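The Okstead Letter
Home and Habits

The great jewelry sort, and why I don't quite buy it
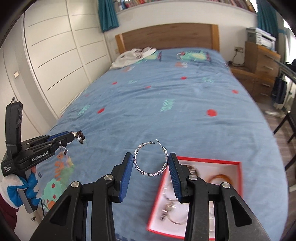
A twisted silver hoop and a beaded bracelet, up off the blue bedcover.

Every fall somebody in this newsletter's mailbag tells me to tip my jewelry out on the bed and "start fresh." The bed is always part of it. You are supposed to spread everything across the covers, pick up each piece, and put it into a pile according to how you feel about it. Then you buy a tray with compartments.

I have done this now. I did it properly, over one long afternoon, and I have some doubts.

Start with the bed. I understand the appeal. It's big, it's soft, and an earring that gets dropped won't bounce under the radiator. But a bedspread is a terrible surface for finding small things on. If the cover is patterned, your eye keeps stopping at a printed spot and taking it for a bead. If it's rumpled, every fold is a pocket. I lost a stud within ten minutes and found it two nights later with my shoulder. A bath towel laid flat on a table does the same job, and you can pick it up by the corners when the phone rings.

Then there's the sorting rule. The leaflet I followed came from Trukunard, who sell the trays, and it wants you to sort by occasion: work, weekend, evening. I don't know anyone who dresses like that in Okstead. My hoops go to the grocery store and to weddings. Under the occasion rule they belonged in all three piles, and the leaflet had nothing to say about that except that I might like the larger tray.

What did work was sorting by how a thing misbehaves. Beads on a string tangle with anything that has an open clasp. Twisted or roped metal holds onto lint and old hand cream down in the grooves. Hinged hoops snag on knits if they're left open, and they pull threads out of a bedcover just as happily. Once I thought about it that way, the piles were obvious and took very little time.

So, for what it's worth, my version:

Close every clasp before you put the piece down anywhere. A hoop with its pin standing away from the catch will hook the next thing along. If the pin won't line up, set it aside for repair and don't bend it with your fingers, which is how I ruined a perfectly good pair last December.

Check beaded bracelets by holding them up and letting them hang. Look at the cord between the beads, and look hard at anything that dangles, where the wear comes first. If you can see a fuzzy bit of thread, stop wearing it until it has been restrung. The bead counter at Ocampo in Bratamdale does restringing, slowly, and will tell you so.

Clean the twisted pieces with a soft dry toothbrush. The liquid dips are quick but I'm suspicious of anything that works that fast, and I would never put a bracelet with beads on it anywhere near one. A cloth is fine for smooth bands and nearly useless on a rope pattern.

Store hoops in pairs, hooked through a strip of felt or an old sock. Yes, a sock. Lay bracelets flat in a shallow box with a scrap of cloth between them. I have used the lid of a shoebox and it hasn't let me down so far.

Which brings me to the tray. Trukunard's large one has 5 rows, and I borrowed a friend's for a month to be fair to it. The compartments suit rings and studs very well. They are too narrow for a bangle and too shallow for anything with a chunky bead, and the cover presses down on whatever sticks up. If you own mostly rings, go ahead. If you own what most of us own, a muddle of hoops and strings of beads from three decades of birthdays, you'll end up with a full tray and a second heap beside it.

I'm also not convinced by the throwing out. The leaflet says to let go of anything you haven't worn in a year. I have a brown bracelet I wear perhaps twice in that time, and I'm always glad of it. Single earrings are another matter. I gave mine two months in a saucer to see if their partners turned up, and one did, in a coat lining. The rest went to the craft table at the Bratamdale hall, where they'll get pulled apart for the findings.

Readers who have tried the bed method and loved it are welcome to write in and set me straight. Please say what kind of cover you have. I suspect the happy ones have plain white.

Next issue: scarves, and whether rolling them does anything at all.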